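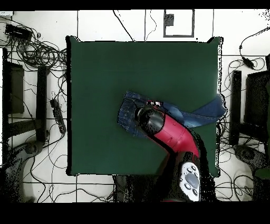
Keeping Your Medicines in Order at Home

137 shares | 5 comments
Last updated: 6/11/21

I spent years telling patients to bring all their pills to every appointment, and then one September I went looking for a cough syrup in my own house and found three open bottles, all of them expired. So I emptied every drawer that had ever held a pill (there were more than I'd like to admit!) and started over. The system below is the one that stuck.

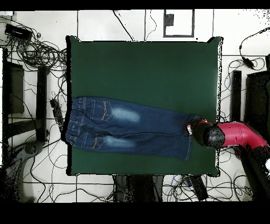 Lakshmi Nambiar
Clinic nurse and home tips columnist

First thing, get the medicine out of the bathroom. I know the cabinet over the sink is called a medicine cabinet, but showers make that room steamy and a lot of tablets don't care for it. Our house dates from 1916 and the bathroom has one tiny window that sticks, so you can imagine. I use a high shelf in the hall closet now. It's dark, it stays fairly cool, and my sister's kids can't get to it, even with a chair. If you have little ones living with you, add a lock. Child-resistant caps slow kids down but they don't stop them.

Now sort. I do it on the bed, with an old towel spread out so the small stuff doesn't roll away. One pile for what somebody takes every day, another for the now-and-then things like allergy pills and antacids, and one more for bandages, tweezers and the thermometer. Each pile gets its own shoebox with the lid off. I bought pretty bins once and they were too deep, everything sank to the bottom.

Keep things in the bottles they came in. The label has the dose, the date and the pharmacy's phone number, and you'll want all of it at two in the morning when you're squinting in your robe.

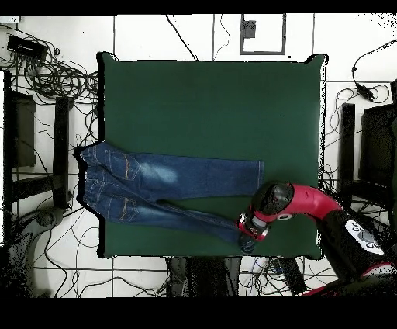 While you've got the boxes out, take a fat marker and write the expiration month on the front of anything with tiny print. Tubes of ointment are the worst for this, they stamp the date into the crimp at the end and then you roll it right up! I write it near the cap.

For daily pills I like a plain weekly organizer, filled on the same evening each week with the bottles lined up next to me. Before you move anything into one, ask your pharmacist, though. A few medicines have to stay in their original container, and it isn't always obvious which.

My neighbor Elango Pisharody keeps his organizer next to the coffee maker and says he hasn't missed a morning dose since. I tried it and got steam all over mine, so it lives by the bread box now.
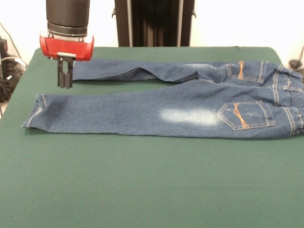

Getting rid of the old stuff

Call your pharmacy and ask if they have a drop box or know of a take-back day. Mine has a big metal box by the counter and it takes me two minutes. If there's nothing near you, check the label or the leaflet for disposal directions. For a lot of ordinary pills, you can mix them with used coffee grounds, seal the mess in a bag and put it in the trash. Scratch out your name on the empty bottle before you toss it.

Inhalers and needles are a separate matter. Ask before you throw those anywhere.

The list on the fridge

Write down every medicine, the dose and when you take it, plus allergies and your doctor's number. Vitamins count! So does the herbal tea your aunt swears by. I keep one copy on the fridge and a folded one in my wallet, and I put the date in the corner so I know which is the newer one. Use pencil if your doses change a lot.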